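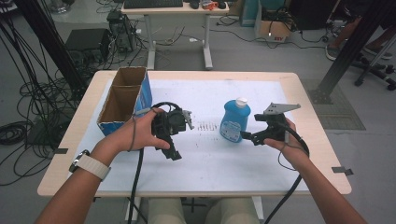 Bring real shoes, one of the commenters told me after my last post, and skip the coach and walk in from the Bremow side if the weather holds. Well, I did both, and I'm so glad I listened! The coach takes the main road and you'd miss the whole river (we could hear it most of the way but only saw it twice, once from the footbridge and once when we got a little lost behind the campground).

So, the Aretel boatyard open day. They only do it in the off season, and I'd been meaning to go since December, when we drove right past the sign with the trailer on and nowhere to turn around. Admission was 7 dollars and parking is free if you get there before the field turns to mud.

They let us into the big shed first, where an old lake ferry called the Sornum is up on blocks. She's 38 feet long and a lot taller than I expected out of the water. You can go up the ladder three people at a time, so there was a wait, but the man at the bottom kept us going with stories about hauling her out. Apparently the new planking has taken 3000 screws so far and they aren't done with the port side.

After that we wandered down to the slip and took the short ride over to Waweru Island and back. Cold! I had my hood up the entire time and still loved it. There's a little beach on the far side with flat stones all over it, and I could have stayed another hour, but the last boat back doesn't wait.

Lunch was chili from the clubhouse window, eaten standing up. We walked back the same way and made it to the RV before dark. Next stop is farther up the shore, if the heater behaves.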